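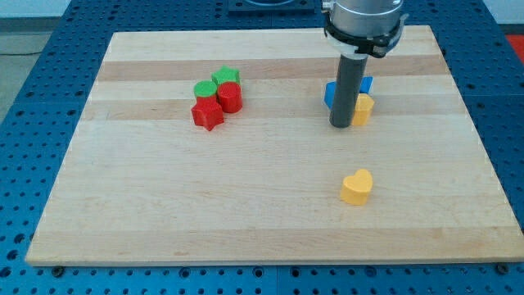 조비디츠 주니어 체조복 두 달 착용 후기

딸아이 체조복을 또 샀습니다. 이번엔 Jovoditz에서 나온 '트리미아(Trimia)' 민소매, 색은 남색, 사이즈는 아동 L입니다. 판매 페이지에 후기가 412개나 달려 있고 거의 다 별 다섯 개던데, 읽어 보면 "배송 빨라요", "아직 안 입혀 봤어요"가 대부분이라 별로 믿지는 않았습니다.

일단 사이즈. 표에는 키 135까지 L이라고 되어 있는데 우리 애는 131인데도 어깨가 당긴다고 합니다. 몸통 길이를 표에 안 적어 놓는 업체는 왜 이렇게 많은지 모르겠네요. 문의 글을 남겼더니 "정사이즈로 추천드립니다" 한 줄 왔습니다. 그걸 물어본 게 아닌데요.

'선수용 4방향 스트레치' 원단이라는 말도 좀 그렇습니다. 가로로는 잘 늘어나고 세로는 그냥 보통입니다. 전에 입던 Delacroix 것이 차라리 더 편했다고 하네요. 그건 값이 더 나갔으니 단순 비교는 어렵겠지만요.

큐빅은 세탁망에 넣어 찬물로 빨았는데도 2개 떨어졌습니다. 35번쯤 빨고 그랬으면 말을 안 합니다. 세 번째 세탁이었어요. 사은품 머리끈은 색이 옷이랑 미묘하게 안 맞아서 서랍에 있습니다.

괜찮은 점도 적자면 다리 쪽 고무단이 말려 올라가지 않고, 안감 봉제선이 납작해서 쓸린 자국이 없었습니다. 평행봉 연습을 오래 하는 날에도 그 부분은 불평이 없었어요. 보풀도 아직은 엉덩이 쪽에만 조금 있습니다.

대회용으로는 권하지 않고, 연습용으로 할인할 때 한 치수 크게 사면 그럭저럭 입힐 만합니다. 정가로는 저는 다시 안 삽니다. 교환하실 분은 택을 떼기 전에 꼭 입혀 보세요. 왕복 배송비는 구매자 부담입니다.

별점 5점 만점에 3점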